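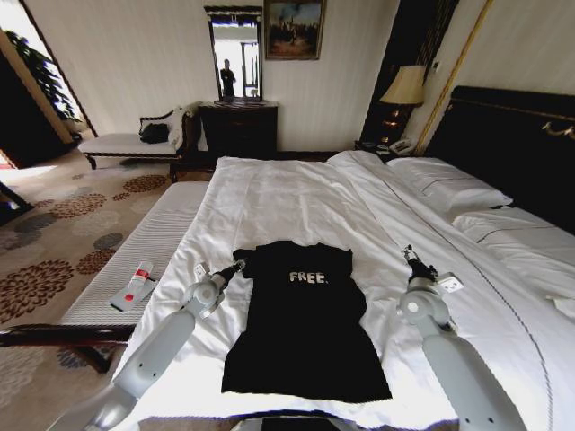
客房服务里的衣物整理改由双臂机器人做之后，楼层服务员的工时定额怎么改？

发帖：tristenmont_楼层

我在 Mimivia 的 Tristenmont 店做客房排班。全店 104 间客房，续住房有一项附加服务：客人散放在床上的衣物由服务员折叠后放在床尾或抽屉柜上。原来这一项含在续住房整房定额里，没有单列。9月起这项工作分给 Canska 的双臂设备，店里配 3 台，跟着楼层走。财务的意见是直接把整房定额压下来，楼层的意见是一分钟都不能减，理由是机器做的时候人还得管。双方都拿不出依据。排班走的是 Gough 系统，定额只能填一个数，改一次要重新跑整月的表，所以想一次改对。

回答者：定额与动作分析

先把衣物整理从整房定额里拆成单独工序，再按“人手占用时间”重新核定，机器自己运行的时间不计入。

具体做法如下。

工序要拆到能单独掐表的程度。我一般拆成：设备进房就位、人工预置（把衣物放到床面、大致理开）、机器折叠、人工复核、归位、设备出房。其中机器折叠这一段，服务员可以去做卫生间或者补易耗品，属于并行时间。其余几段都是人手占用，必须进定额。

很多店在这里出错，是拿机器折叠的时间去和人工折叠的时间比。人叠一件圆领短袖很快，机器慢得多，比出来的结论一定是“没省”。也有反过来的，认为机器接手以后人工时间归零，把整项划掉，结果设备进出房和复核的时间没有人认，最后落在服务员自己的午饭时间里。两种算法都没有把占用和并行分开。

复核不能省。织物是柔性件，抓取点偏一点，折线就跑，袖子可能压在里面，下摆可能堆成一团。复核标准要写成能判定的文字，例如：领口朝上、袖子不外露、正面印花无折痕穿过。不要写“叠放整齐美观”，这种话没法验收，服务员和领班会各按各的来。

返工要单独记一项。机器叠坏以后由人重叠，这次返工的时间不能算进正常定额，应当作为异常工时报。异常工时如果混在定额里，设备那边永远看不到自己的问题。

观测样本的问题。别用试运行头几天的数据，那几天供应商的人在旁边，谁都做得比平时快。等供应商撤场以后再测，早班和中班都要有，短袖、衬衫、裤子分开记，不同品类混在一起求平均没有意义。我们在别的项目上攒够 1000 件衣物的记录才定稿，在这之前定额按原值执行，只记录，不考核。

Gough 只能填一个数的问题，处理办法是在系统外做一张附表，把工序明细算好，合计值填进系统。附表要给领班一份，也要给楼层一份。服务员看得到明细，才知道自己的时间算在哪一段，争议会少很多。

回答者：前厅转客房

楼上讲得比较全，我只补一点实际的。定额不是最大的麻烦，排序才是。以前一个人从走廊头做到走廊尾，现在设备少、房间多，服务员要迁就设备的位置，走廊里来回折返。我们店刚上的时候，折返的路比叠衣服还累，而走路没有人给算时间。

后来改成只在续住集中的楼层用设备，其他楼层照旧人工叠，折返基本没有了。楼主可以先看看续住房是怎么分布的，再决定设备怎么分。

还有就是电梯。设备和布草车不要约在同一个时段下楼，早上九点多那一段尤其堵。

回答者：设备侧_路过

从设备维护的角度说几条，供参考。

床面作业和台面作业不一样。羽绒被是软的，表面有褶，夹爪下压的时候支撑面会跟着沉，抓取深度要留余量。深色衣物放在白色被面上对比度高，识别边缘比较容易；白衬衫放在白被面上就差，预置时最好由人先把领口翻出来。两种情况的人工预置时间不同，附表里应该分两行写。

夹爪指面要擦，绒毛积多了会打滑。擦拭的时间放进交接班，一次 5 分钟，不要摊到每间房里。

床上有毛巾、遥控器、充电线一类的东西，先由人拿开再启动。这个动作短，容易漏记，漏了以后每间房都少算一点，整月下来就很可观。

安全方面，机械臂在动的时候人不要伸手进去拉衣角。我见过有人嫌慢，上手去帮忙，这个习惯要在培训时就掐掉。要介入，先暂停，再动手。暂停和恢复的时间记入返工。 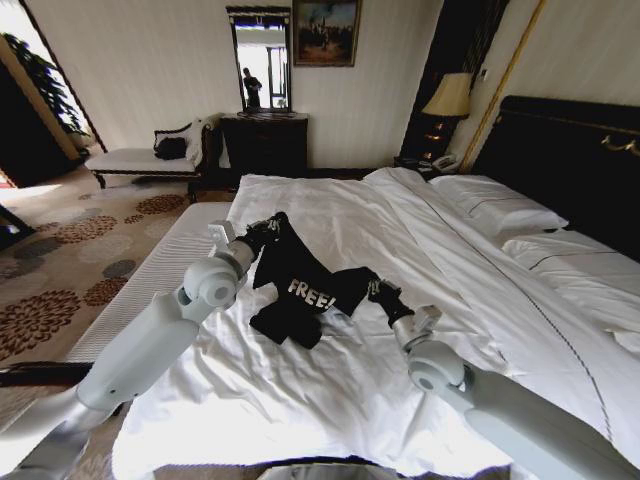 追问：原来负责叠衣的服务员，岗位职责和考核要不要跟着改？

发帖：tristenmont_楼层

回答者：定额与动作分析

考核项要改，岗位级别建议不动。原先考的是“整理完成”，一个人对结果负全责；现在折叠由设备执行，人负责预置、复核和异常处理，考核项应当对应这几个动作。把设备的成功率挂在服务员名下是不合理的，服务员控制不了抓取参数。可以考的是：预置是否按规程，复核是否漏检，异常是否当班上报。

职责说明里要补上停机的权限。服务员发现设备动作不对，有权直接按停，事后补记录，不需要先请示领班。这一条要写进书面文件，口头交代的话，新来的人不敢按。

客人衣物的责任也要写清楚。衣物在设备作业期间出现勾丝、拉伸、脏污，由谁登记、由谁联系客人，在上线之前就要定下来。我的建议是领班登记，前厅联系，服务员只负责保留现场和说明经过。贵重面料、带亮片或者带吊牌的新衣服，直接列入不进机清单，保持人工叠或者不动。

培训时间按正常出勤计薪，不要安排在下班以后。这部分工时同样要进预算，通常会被漏掉，因为它既不属于设备采购，也不属于日常定额。

发帖：tristenmont_楼层

收到。附表先按拆分的工序做，深浅色分两行，定额维持原值，停机权限这一条已经提给人事。折返的问题我先把续住房的楼层分布导出来看一下。另外 Gough 里异常工时的科目我没找到，问过系统管理员，说要总部开通，开通之前用纸质表登记。

回答者：前厅转客房

纸质表记得留房号和时间两栏，我们当时没留时间，后来补录进系统的时候对不上班次，一半都作废了。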